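Will a big wool rug in a small sitting room make it feel smaller?
Posted in Home & Decorating > Floors and Rugs

Magdolna Kovács

Hello everyone, I've been reading this board for ages and have finally got something to ask! We moved into a terrace last November and I've been slowly getting the sitting room the way I'd like it. It's a narrow room with a bay at the front and a chimney breast on the long wall, and the floorboards are the old ones, sanded and oiled by whoever had the house before us. They're lovely to look at, but the room echoes terribly and there's a draught that comes up between the boards and goes straight for my ankles.

I've got my eye on a wool rug from Barreto, the Plalton one in the oatmeal colour, and it comes in two sizes. The smaller would sit in front of the sofa with the coffee table on it. The larger would go right under the front legs of the sofa and both armchairs and leave a border of board showing all the way round. My sister is quite certain that a large rug in a small room will make it look smaller still, and that I'd be hiding the floor I made such a fuss about when we viewed the place. My own feeling is that the small one would look a bit like a bath mat, but I've been wrong before (the less said about the hall wallpaper the better).

The budget is 400 pounds for everything, including whatever goes underneath. I'd also be glad to hear if anybody has lived with a pale wool rug, and whether it does shed as much as people say. Thank you in advance, and sorry for going on!

Hayley Wainwright

Hello Magdolna, and well done for finally posting. I'd go for the larger one, and I say that as somebody who bought the smaller one first. In our last house I had a rug that only reached as far as the sofa's feet, and the furniture always looked as though it had been pushed back for a dance. When I swapped it for one that went under the front legs of everything, the room pulled together and felt wider, if anything. It's the border that does it. Try to leave the same amount of board showing on each side, and don't worry about the chimney breast – just line the rug up with the front of the hearth and let the alcoves look after themselves.
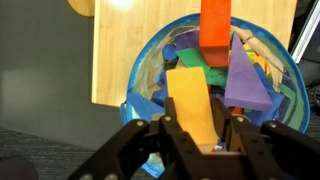 Before you order, get some newspaper and masking tape and lay out both sizes on the floor. Leave them down for a couple of evenings and walk about on them with a cup of tea. You'll soon see if the door catches, and you may find the larger one needs turning the other way. Do check the door with the thickness of the underlay added in, too. Mine cleared the rug beautifully and then jammed solid once the felt was down, so we had to have it off its hinges and planed.

On the shedding, yes, it will, and quite a lot at first. You'll be emptying the vacuum after every go and wondering if there will be any rug left by spring. Mine settled down after a few months. Use suction only, with no rotating brush, and if you see a loose end sticking up, snip it with scissors and never pull it. Pale wool is more forgiving than you'd think as well. Blot spills with a clean cloth and cool water, don't rub, and turn the rug round twice a year so the sunny end by the bay doesn't fade ahead of the other.

For underneath I'd put 50 or 60 pounds aside and get proper felt, cut a little smaller than the rug so it doesn't peek out. It will do more for the echo than the rug itself, and your ankles will thank you for it. I had mine from Trunar and they cut it to size for me, which saved a lot of crawling about with a bread knife.

Do come back and tell us which one you choose, I'd love to know how it looks with the oiled boards!

boxroom_bert

bigger one. we had a Botora jute and it was scratchy, wouldn't bother. wool is fine. fill the gaps in the boards first though or you'll still get the draught round the edges

Magdolna Kovács

Thank you both so much. The newspaper is down and the larger one wins by a mile – even my sister has gone quiet. The door looks as if it will just clear with felt underneath, but I'll measure again in the morning before I order anything. Bert, what did you use for the gaps?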